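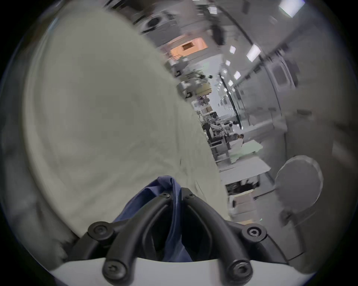 Subject: Re: Kerora book 2, reading age and ebook problem

Hello all,

Thanks to Mirjana for getting the discussion going. My replies are underneath her points.

Mirjana Nedeljković wrote:
> I have now read the second Kerora book with my Year 4 group and
> I'm not sure the publisher has the age band right. The first one was
> fine for sevens and up. This one has the grandmother's illness running
> all through it, and two of my quieter readers found chapter 11 hard.
> Has anyone else used it with under-eights?

I read it aloud to my two, who are six and nine. The younger one followed the story but lost interest during the long stretch at the lighthouse, where very little happens apart from Kerora writing letters. The illness didn't bother him. My daughter was the one who went quiet, and she asked to stop at the end of chapter 11 and carry on the next day. I would say eight and up for reading alone, and younger if an adult is there to talk about it.

The first book was much shorter as well. This one runs to 182 pages in the paperback, and there are fewer drawings to break up the text. A child who has only just moved on from early readers will notice that.

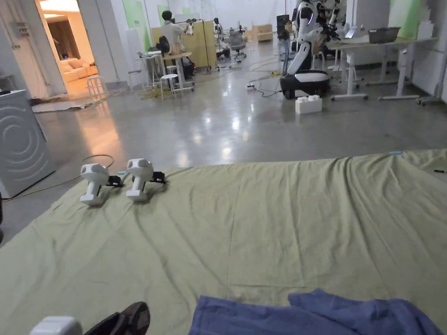 > Also, is the ebook meant to have the map? The paperback has it
> inside the front cover and the children kept wanting to look at it.

It should be there, but Brarik put it at the back, after the author's note, and it isn't in the contents list. Go to the last page and then back 2. On my older reader it comes out too small to make out the names of the islands, and it won't enlarge. On a tablet it is fine. I ended up copying it out by hand on a big sheet of paper, with Sinirley in the middle, and we marked off each place as the ferry got there. If you have the paperback as well, it would be easier to use that one for the map and the ebook for the reading.
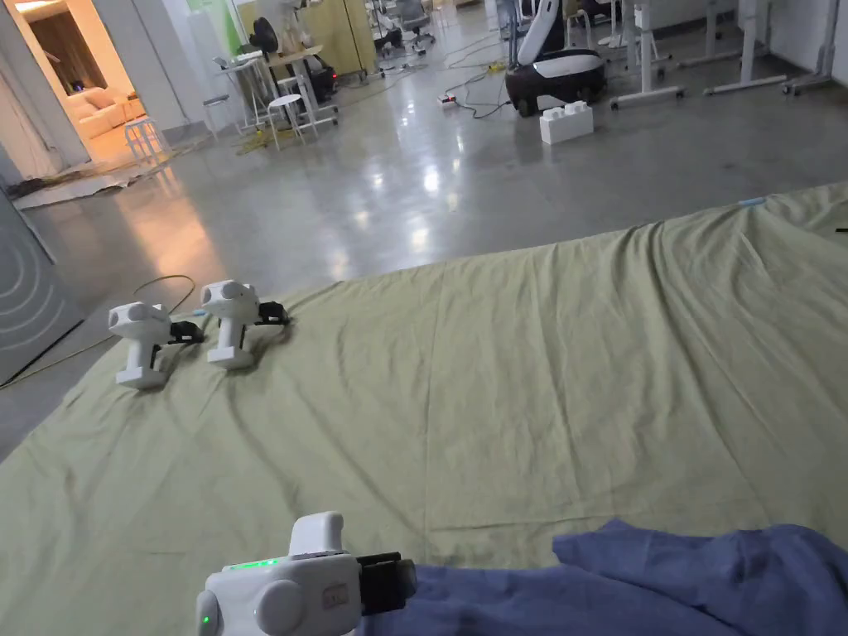
> Last thing. Some of the children thought Sinirley was a different
> character from the one in book 1. She was the ferryman's daughter
> before and now she seems to be an island. Have I missed something?

Sinirley is the island in both books. The ferryman's daughter is only ever called "the Sinirley girl" in the first one, because that is where she comes from, and she gets her own name in chapter 5 of the second. It confused us too. I think the translator could have made it clearer with "the girl from Sinirley" the first time round.

On the illustrations, I prefer Matić's work in the first book. The pencil drawings of the harbour had a lot more in them to look at. The new ones are mostly faces, and the ferry has changed shape since last time, as my son pointed out more than once.

We are planning to do the Kerora books at our library reading hour in March, one chapter from each, and then leave copies out for borrowing. If anyone has activity sheets for either of them I would be glad of a copy. Plain ones that photocopy well are best. I have a word list for book 1 and can send it to anyone who wants it, but please write to me directly so that we don't fill up the list.

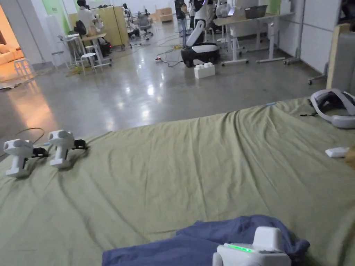
Green sheet on the floor, with the blue cloth at the front

Does anyone know if there is going to be a third? The last page of book 2 has the letter still unopened, so I assume there is more to come, but I can't find anything about it in the Brarik catalogue.

Regards,
Helen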